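Nov 4, 2022

# Benholm flood households to get second round of repair grants

The county relief office in Benholm will begin paying a second round of repair grants this month to households whose homes were damaged when the Grinach River overflowed in January.

Each approved household will receive 2000 dollars, paid by check or direct deposit. The money is meant for work that the first round did not cover, mainly heating systems, wiring and interior walls. Residents do not have to show that they spent the first grant in full, but they do have to show that the home is still in need of repair.

Applications can be turned in at the Prarnby community center, where the relief office has kept a desk since the spring, or by mail. The deadline is 30 days after a household gets its notice letter. The first letters were mailed this week to addresses on the lower streets of Prarnby, and the rest will go out as inspection records are checked.

The first round was paid in early summer and drew complaints over slow processing. Many applicants were asked for the same papers twice, and some were turned down over spelling differences between a property deed and a utility bill. The relief office said it has dropped the utility bill requirement for anyone who was approved the first time. Those households need only a one-page form, a copy of an ID and photos or a contractor's estimate of the remaining damage.

New applicants face a longer process. They must give proof that they lived at the address in January, along with an inspection report. Anyone without a report can ask for a free visit from a county inspector, and the office said it aims to complete visits within 10 working days of a request.

Renters are included this time. In the first round, only owners who lived in the damaged home could apply, and tenants were sent to a separate fund for clothing and furniture that ran out quickly. Under the new rules, a tenant who paid for repairs can claim the cost up to the full amount of the grant, with receipts and a signed note from the landlord. A landlord and a tenant cannot both be paid for the same work.

The change was explained at a public meeting at the community center, where most of the questions had to do with timing. Several residents said they had already put off work on furnaces and did not want to go into another winter using space heaters. Staff from the relief office said applications that mention heating would be read first, but they did not promise payment by a set date.

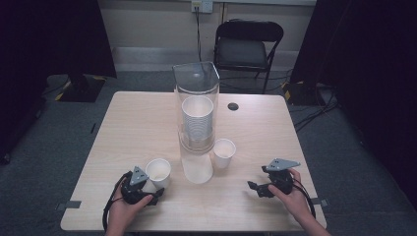
Moldovan told the meeting that the grant would not go far on the older houses near the river, where one new furnace and the labor to put it in could use up the whole check, and asked whether the county would allow a second claim if the bill came in higher. Staff answered that the amount is fixed for this round. A household with a larger bill can be referred to the county's low-interest loan program, which has its own application and its own income limits.

Other speakers asked about mold. Homes where mold was found after the first inspection can be looked at again, and the new report will replace the old one. The relief office said owners should not wait for the second visit before removing wet drywall or flooring, as long as they take photos first and keep a short written record of what was taken out.

The grants are paid from state disaster money passed to the county, with a smaller share from local donations. The office did not give a total for the second round. It said the fund is large enough to cover every household approved in the first round, and that new claims will be paid in the order they are completed - apart from the heating cases - until the money is used up.

Residents who were turned down earlier may apply again. The earlier decision will not be held against them, but they should include any paper that was missing the first time. Those with an open appeal have a choice. They can keep the appeal going or withdraw it and file under the new rules, which the office expects to be faster in most cases. Withdrawing an appeal means giving up any claim to the first grant, so the office advises people to speak with staff before signing.

Work on the riverbank is being handled separately. The county has finished clearing debris from the Grinach between the Prarnby footbridge and the old mill, and a contractor is raising the low section of the bank behind the ball field. That job was planned for the summer but started late after a delay in getting permits. Mill Lane remains closed to through traffic, with access for residents only.

Six homes on the lane are still empty. Their owners have been offered a buyout in place of a repair grant, and the county will not approve repair money for those addresses until the owners have answered. Letters setting out both choices were delivered by hand. An owner who refuses the buyout will be able to apply for the grant on the same terms as everyone else, with the deadline counted from the date of the refusal.

The Prarnby desk is open on weekdays until 6 p.m. through the end of the month. Forms are also available at the public library in Benholm and at the county offices. People who cannot travel can ask by phone for a home visit, and staff will help fill out the form and make copies. There is no charge to apply, and the office warned residents not to pay anyone who offers to file a claim for a fee.

A further meeting will be held once the first checks have been mailed. The date will be posted at the community center and printed on the notice letters that have not yet gone out.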